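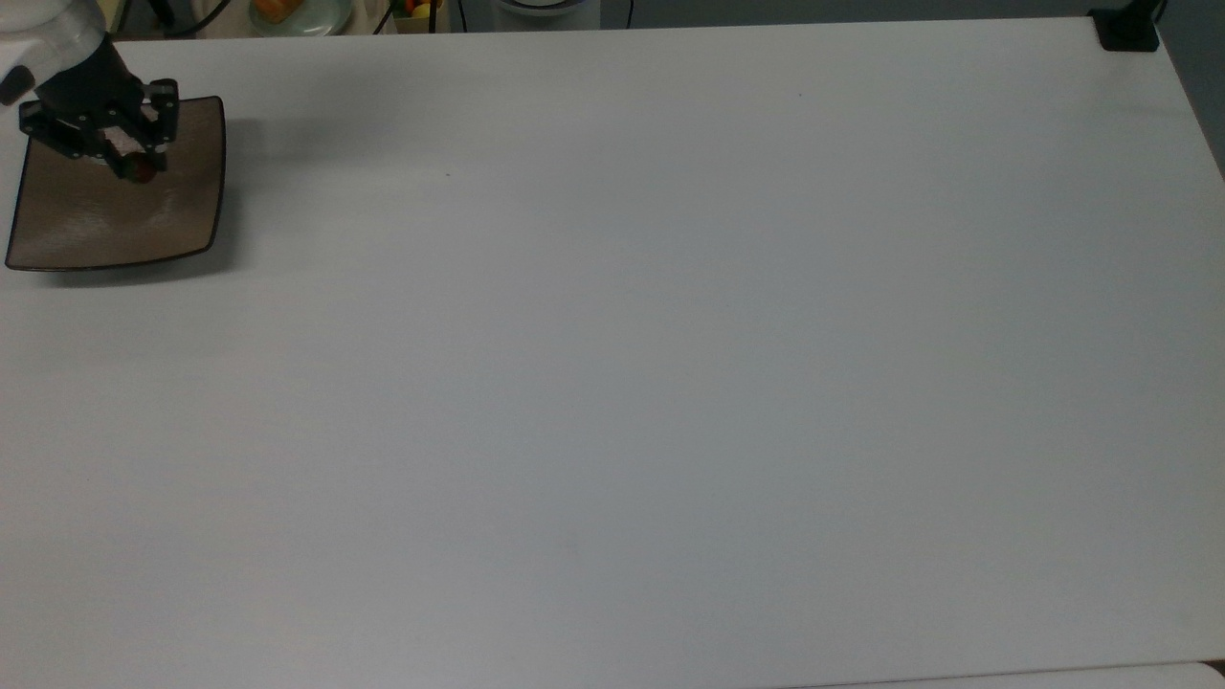
Minutes of the Bellamy Hall Supper Group, Monday 09/08/2021

We got going a little after seven, once everyone had found a chair and a cup of something. The minutes of the last meeting were read and agreed, with one correction: the platters came from Kasitz, and we had written Murkari. Apologies to both shops!

Fruit and trays for the harvest supper
We had a long and very good-natured talk about how to set out the fruit. Most of us like the small square trays, one to each table, with small red fruit on them and the bigger pieces kept back on round plates. A few members still prefer one grand display by the door — it did look lovely last October — but the line got so slow that people were eating dessert first. Agreed: small trays on the tables, nothing piled high.

It was also agreed to leave the tabletops bare. The cloths take an age to iron and the white tables look perfectly nice without them.

Money
The fund stands at $2649. Hall rent and the deposit on the oven come to $1112, to be paid this month. We set aside roughly $600 for food, fruit included, and will ask Pundale Farm for a price on plums and late cherries.

Washing up
Last time 2 trays went home with the wrong people. Both are back, thank you kindly. Names on masking tape from now on, stuck underneath.

Any other business
The tea urn drips. Someone will bring a new washer.

Next meeting same time, in the small room.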